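Lemham Seasonal Events: Progress Report to the Garrido Fund
Period covered: November through January
Prepared by Bouchra Zerouali

Summary

The winter lights walk went ahead as planned and the spring lantern evening is on schedule. We have spent the first payment of $3000 and are asking for release of the second, also $3000, under the terms of the grant letter.

Winter lights walk

The walk followed the river path from the library to the old mill and opened at 5 p.m. Families with strollers used the lower entrance, which worked better than the steps we relied on last year. Parking did not. Drivers missed the sign at Mill Lane and turned around in private driveways, and two residents wrote to us. Wael Nasr has met with both of them, and next winter the sign will go up before the bend.

Hot drinks sold out early. Bheki Nkosi has asked the supplier, Tometex, for a larger order in the spring – they have agreed and will hold the same price per cup.

Lantern evening

Essam Bensaid is in charge of the lantern kits. The paper and wire have arrived, and the schools have their workshop times. We are still waiting for the battery lights from Ninex. If they are not here by the end of February we will buy from a local store, at a higher cost that the budget can cover. 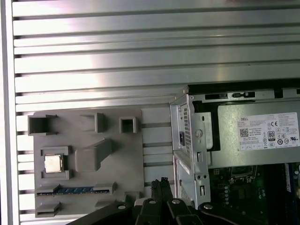 Gray fixture plate with open holders, mounted on a slotted aluminum panel.

The route for the evening is shorter than first proposed. The city will not close Station Road, so the procession will start and finish in the park. Sherif Metwally has filed the revised permit application and expects an answer in March.

Spending

The first payment went to lighting rental, insurance, printing and the drinks order. Receipts are attached. Printing came in over budget after we reprinted the maps with the new entrance marked. The insurance bill was lower than quoted and made up the difference.

Next steps

Confirm the permit and the light delivery. Send route maps to the schools. Book first aid cover for the park, which is still open. The next report will follow in May.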